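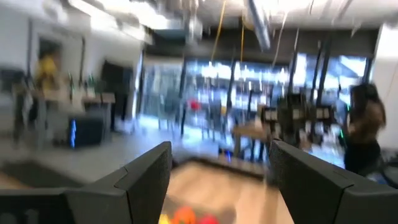

Review: Drasumik Lease Manager for Mid-Size Office Landlords

Plamcombe Property Review evaluates software used by owners and managers of commercial real estate. The present review covers Drasumik, a lease administration product sold to landlords with small and mid-size office portfolios. Testing ran for 60 days, ending in March, and used the rent roll of a 193-tenant portfolio supplied by a participating owner. Tenant names were removed before the data was loaded.

Setup and data import

Drasumik accepts rent rolls in spreadsheet form. The import tool matched most column headings correctly on the first attempt, including suite number, rentable square feet, base rent and expiration date. Renewal options had to be entered by hand. The vendor provides a template for this purpose, but the template allows only two options per lease, and 13 of the leases in the test portfolio carried three or more. In those cases the additional options were recorded in the notes field, where they do not trigger reminders. Owners with older, heavily amended leases should take this into account before signing a contract.

Critical dates

The calendar is the strongest part of the product. Notice periods, rent steps and expirations appear on a single page, which can be sorted by building or by leasing agent. Reminders are sent by email and may be directed to more than one person. A reminder that has not been acknowledged is sent again the following morning at 8 a.m. and copied to the account administrator.

Operating expense recovery

Drasumik handles base-year and triple-net leases without difficulty. Expense caps are supported, although cumulative caps require a separate worksheet. Gross-up calculations were correct for fully occupied floors. On a partly vacant floor, the program applied the gross-up to property taxes as well as to cleaning and utilities until the setting was changed by hand. The setting is found under building preferences and is not mentioned in the user guide.

Washington Siqueira, director of lease administration at Medeiros, used the product during the test period for two buildings at Plandudthorpe. "The year-end statements were clear, and our tenants asked fewer questions about them," he said. "I would like to see better control over who can edit a lease abstract once it has been approved."

Reporting

Standard reports include the rent roll, a stacking plan and a rollover schedule by year. Each may be exported to a spreadsheet. The stacking plan prints poorly on letter-size paper — suite labels overlap on floors with more than six tenants — but is readable on screen.

Cost and support

The annual license is $3,000 per building, with training billed separately. Telephone support was available during business hours only. Written requests were answered on the next business day, with one exception concerning the gross-up setting, which took a week.

Rating: four out of five. Recommended for owners whose leases follow a fairly standard form. Portfolios with multiple renewal options or cumulative expense caps should request a trial using their own leases.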